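Preparing a Small Room for the Orneo Sweeping Visit

Households that have booked the Orneo two-arm sweeping service through Granditz often ask what should be done before the machine arrives. The following advice applies to kitchens, hallways, utility rooms and other small rooms with hard floors. It does not cover carpeted rooms, stairs or outdoor areas, which are outside the service.

What the visit includes

A standard visit covers one room and is supervised throughout by a Granditz operator. The unit works with an upright broom in one hand and a long-handled dustpan in the other, much as a person would. It collects dry litter such as paper scraps, crumbs, dust and dried leaves. It does not mop, and it will not pick up liquids, broken glass or anything sticky.

Customers may use the service's own broom and dustpan or supply their own. The majority supply their own, and most ordinary sets are suitable. The points below should be checked in advance.

Choosing and checking the broom

The handle should be of an even thickness over the part that will be held. Handles with hanging loops, loose sleeves or foam padding should be avoided, as the padding turns in the grip and the broom head drifts out of line. A rubbery or matte grip section is acceptable if it is firmly bonded to the handle. Raised lettering on a grip causes no difficulty.

Twist the head by hand before the visit. If it moves on its thread, tighten it. A head that loosens during sweeping is the most common cause of an interrupted session, and the operator is required to stop the unit while it is being refitted.
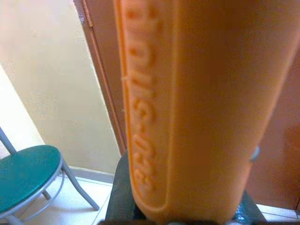
Grease should be removed from the handle as well as the head. Wipe it with warm water and a little dish soap, rinse, and leave it to dry fully. Polish, wax and silicone sprays should not be used on any tool that the unit will hold.

Bristles that have splayed slightly with age are serviceable. Bristles that have folded over completely are not, and the broom should be replaced. To slow the wear, store the broom hanging or standing on its handle end.

Choosing the dustpan

A long handle is required. The short dustpans commonly sold with hand brushes cannot be used for this service, because the arms are not intended to work at floor level. The front lip should lie flat against the floor along its whole width. To test it, set the pan on a tile and slide a sheet of paper toward the lip. If the paper passes underneath, so will fine dust.

Pans with a hinged tray are accepted only if the hinge can be locked. Nugroho, the workshop that maintains the units, will look at a doubtful dustpan on the day and advise whether it can be used.

Preparing the room

The room need not be emptied. Light furniture may remain if it stands against a wall, and a bucket or a stool is generally no obstacle. The working area in the middle of the floor should be open. Please attend to the following before the operator arrives:

Close the door at the far end of the room, and any cupboard doors that open at knee height.
Lift mats and rugs and take them out of the room.
Tie up curtain cords and phone chargers.
Move pet bowls.
Switch on the ceiling light if the room has no window.

Bags hung from furniture may stay where they are if they hang clear of the floor. A full bag of trash should be taken out beforehand. If it is caught and torn, the session ends there and the remaining time cannot be carried over to another visit.

Tiled floors deserve a further word. Grout lines collect fine grit that a broom passes over when it is drawn along the line. The operator can ask the unit to sweep across the joints, and customers with wide or deep grout should request this when booking. Damp tiles should be dried first. Dust on a damp tile turns to paste and is then a matter for the mop.

Large pieces first, or last?

The traditional advice is to pick up large pieces by hand before sweeping. For this service, customers are asked to leave them. A crumpled receipt or a candy wrapper gives the operator a clear item on which to check the position of the broom and the pan before the finer dust is attempted.
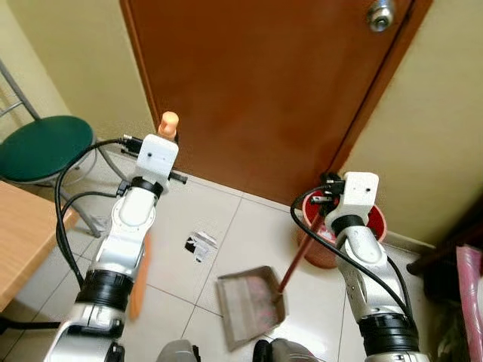
Corners are the weaker side of the service. The broom head reaches into an open corner well enough, although the space behind a door frame or a bucket is often left untouched, and the operator will say so at the end. Customers who want such places swept should pull the item forward before the start. Once the arms are in motion, no one other than the operator should enter the working area, and children and pets should be kept in another room with the door shut.

Time and charges

A small room is allotted 20 minutes. Setting up takes 5 minutes and is not charged. The unit must be able to pass through the entrance and turn, and customers in doubt about their doorway should contact the booking desk before paying the deposit.

Visits may be bought singly or as a set of seven. The set is transferable within a household and may be used in different rooms. Bookings open at 8 a.m. and the last visit of the day begins at 4 p.m. In June the service is reduced while the units are at Nugroho for inspection.

Assessment after trial use

Before the service was added to the Granditz list, it was tried in rooms made available by residents of the Stokuren apartments, over a total of roughly 300 visits. Anisa Pangaribuan, who supervised the trial, reported that the machine was slow in comparison with a person and that its results were steadiest on plain tile with scattered dry litter. Fine flour gave the poorest results. Hair tended to wind into the bristles and had to be combed out by hand afterward.

On that basis the service is recommended for people who have difficulty bending or holding a broom for long periods, and for homes where the same small room needs sweeping often. A household that can sweep its own kitchen comfortably will find it quicker to do so, and the charge is difficult to justify for a single visit to a lightly used room.

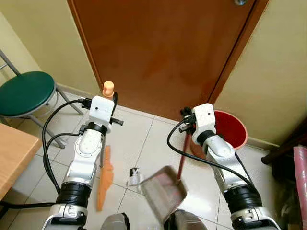

Granditz Household Advice Office – Floors and Cleaning Section

Care of tools after the visit

The operator empties the dustpan into the household trash and returns both tools. They should then be cleaned in the usual way. Tap the broom outdoors, comb the bristles with an old wide-toothed comb, and wash the head in lukewarm soapy water. Hot water softens many synthetic bristles and should be avoided. Dry the head with the bristles facing down or to the side, so that water does not run into the socket.

Plastic dustpans become cloudy with fine scratches, and dust clings to them more readily as they age. A wipe with a barely damp cloth is sufficient between uses. For a greasy film, apply a paste of baking soda and water, leave it briefly, and rinse. Scouring pads should not be used on the lip.

Inspect the handles where they were gripped. Light marks on a painted handle are to be expected and are not covered by the service terms. A crack or a dent in a metal tube should be reported to the operator before the visit record is signed.

Rearranging a visit

A visit may be moved without charge up to the evening before. If the floor is found to be wet, or the tools prove unsuitable and no replacement set is available, the visit is rebooked once at no cost. Questions about suitability of rooms and tools should be addressed to Fitriani Latuheru at the booking desk, preferably with the width of the doorway and the type of floor stated in the first message.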